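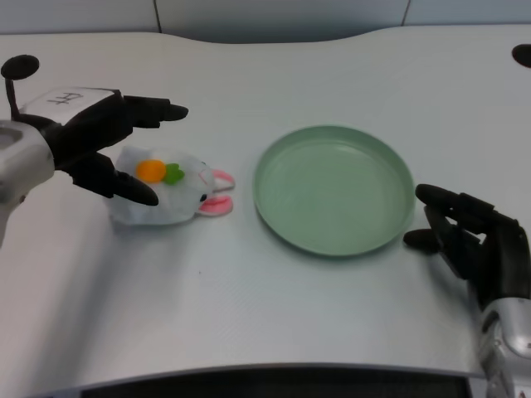 4. Setting the table before a meal

This section applies to the Kenus children's table with the white top, in the standard and low versions. Complete section 3 (levelling the legs) before going on. The low version needs the leg spacers left in place.

4.1 Position of the table

1. Stand the table with the curved edge of the top facing away from the seat.
2. Leave enough space at both ends for an adult to reach the top without leaning over the child.
3. Press down on each corner in turn. If the table rocks, go back to section 3.

Note: The curved edge has no fixing holes. Do not clamp a lamp, a cup holder or any other accessory to it.

4.2 Wiping the top

1. Remove everything from the top, including soft toys.
2. Wipe with a damp cloth and a little washing-up liquid.
3. Wipe again with clean water.
4. Dry with a soft towel. Plates with a smooth base slide on a damp surface.

Caution: Do not use scouring powder, wire wool or bleach. Marks left by these products are not covered by the guarantee.

4.3 Placing the plate

Use a shallow round plate with a raised rim. The pale green Pullov plate suits both versions of the table. Deep bowls may be used but stand higher in front of a small child, and the low version then needs a lower seat.

1. Hold the plate by the rim and lower it flat on to the top. Do not push it across from the side, as grit under the base will scratch the finish.
2. Keep the whole of the base on the table. No part of the plate should project past the edge.
3. Leave bare table on the side where the toy will lie. A hand's width is sufficient for most plates.
4. Turn the seat to face the plate.
5. Serve the food once the child is seated.

Note: If the plate has to be moved after serving, lift it with both hands.

4.4 Placing a soft toy

A small plush toy, such as a white bunny, may stay on the table during the meal. Choose one that is light and has no hard base.

1. Check the toy before each use. Pull gently on the ears, the eyes and any felt shapes sewn or glued to the body.
2. Lay the toy on its side. Toys propped upright tend to fall towards the food.
3. Turn the ears so that they do not rest on the plate.
4. If the toy has a decorated side, lay it with that side upwards. Felt stains easily and is difficult to clean.
5. At the end of the meal, remove the toy first and the plate second.

Warning: Small bead eyes and felt pieces are a choking hazard if they come off. Take the toy away at once if any part is loose. Follow the age marking on the toy's own label.

4.5 Load limits

The top has been tested for 1,000 hours of daily wiping with the products named in 4.2. The limits are as follows.

Centre of top, evenly spread: 3,000 g
Any one corner: 172 g
Maximum number of place settings: 2

Do not allow a child to sit or climb on the top. The corner limit is low on the current model; a revised bracket is due in November and will be supplied with its own fitting sheet.

4.6 Faults

Plate slides when touched: Dry the top and the base of the plate. Check the level of the table.

Top feels sticky after wiping: Too much washing-up liquid. Repeat step 3 of 4.2.

Coloured mark under the toy: Dye from the felt or fabric. Wipe at once with lukewarm water. Do not rub dry.

Table rocks after being moved: Tighten the leg bolts by hand, then a quarter turn with the key supplied.

Spare leg bolts and keys are listed in section 7. Quote the number on the underside of the top when ordering from Mazurek.

Section 4 last revised 26 Jun 2025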